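May 21, 2026

Up before six. The bus to Koltstead leaves at 7 and the next one isn't until noon, so there was no sleeping in. I ate the rest of the cornbread standing at the sink and left the dishes.

The reason for the trip was the well. The county wants a fresh water test before they will sign off on the new pump, and the drop-off office in Koltstead only takes samples in the morning. I filled the two bottles last night the way the sheet says, let the tap run first, didn't touch the inside of the caps, and kept them in the fridge behind the milk. Carried them on my lap in the small cooler. The woman across the aisle asked if it was my lunch.

The drop-off went faster than I expected. One form, one signature, and a sticker on each bottle. The full panel was $219. I had budgeted for the basic one, but the basic one leaves out arsenic, and the house at the bottom of Kevemby Road had trouble with that two years ago. Better to pay once. Results in June, by mail or on the website. I asked for mail.

That left most of the morning. I walked down to the hardware store and got pipe tape, a hose washer, and a box of the short screws. They no longer carry the gray caulk I like. Then I sat outside the library for a while and read the booklet they gave me with the receipt. It is mostly about hardness and iron, which I already know we have. The tub tells me that every time I clean it. There is a table at the back showing what each number means and when to worry, and I folded the corner down so I can find it when the letter comes.
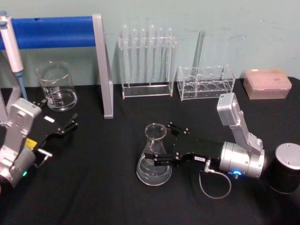

Clear liquid in a glass flask.

I have been thinking about water more than is good for me this spring. It started in March when the old pump began cutting out in the middle of showers. Then the man from Durnov came and told me the well is 640 feet, when I had always believed it was half that. I don't know where I got the other number. It may have come with the house, like the story about the orchard. He said a deep well is slower to change, good or bad, and that the pump had done well to last 27 years. He wrote up the estimate on the hood of his truck and I put it in the drawer with the others, and two weeks later I called him back and said yes.

The new pump is a Slaoui. It is quieter than the old one. I used to hear the old one from bed, a sort of cough and then a hum, and I still wake up some nights and wait for it.

Missed the early bus back by a minute or two and had to wait for the next. Ate a ham sandwich on the bench. It was warm by then and I was sorry I had worn the heavy jacket. Clouds were building up over the ridge on the ride home but they went north of us. We could use the rain. The pasture is already going tan at the edges, and it isn't even June.

Home by three. Changed the washer on the side hose and it still drips, less than before. I think the threads on the spigot are worn and that will be another job. Watered the beans and the two new currants by hand with the can. The left currant looks poor. I cut off the worst branch and put down some of the old straw.

Called my sister after supper. She wants to know if she can bring the kids the last week of June and I said fine, but to bring drinking water if the letter hasn't come. She said they all drank from that tap every summer and nothing happened to anybody. I told her bring it anyway.

Dishes from this morning are done. Two eggs left, need to get more tomorrow. The cooler is upside down on the porch rail to dry. My feet hurt from the good shoes.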